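Chapter 7
Towels and Cloths: Folding for the Shelf You Have

I learned to fold towels in a guesthouse laundry in Banusthorpe, where we did 80 on a slow morning and I got every one of them wrong for a week. My edges wandered. My stacks leaned over like tired people at a bus stop. So if you've come to this chapter thinking you already know how to fold a towel, well, so did I!

We'll start with hems, which I skipped over completely back then. A hem is the turned and stitched border at the end of the cloth, and it's thicker than everything around it. Fold a towel so that all its hems land on the same side and you get a wedge. Put ten wedges in a pile and the pile slides off the shelf (usually at night, in my experience). Before you fold anything, run your thumb along the border and feel how stiff it is. A soft, fuzzy cloth will forgive you a lot. A stiff hem won't.
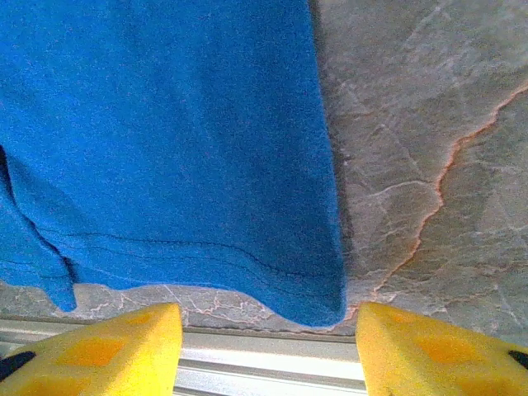
Hems first is backwards, according to one reader of the last edition, who wrote that the Boonchu method starts from the middle and lets the edges fall where they like, and that it had served a family of 7 perfectly well. Fair enough! I've tried it since, and for thin kitchen cloths it's quicker than mine. For bath towels I still want my edges lined up before I do anything else, and we'll go through both ways in section 7.2 so you can pick.

You'll need a flat surface a bit wider than your widest towel. A kitchen counter is fine, and so is a bed, though a bed sags and you'll find yourself chasing the corners. Wipe the counter and let it dry. Then take one towel, only one, and lay it out with the long side toward you.

Don't smooth it yet. Look at where it bunches, and pull from the hem.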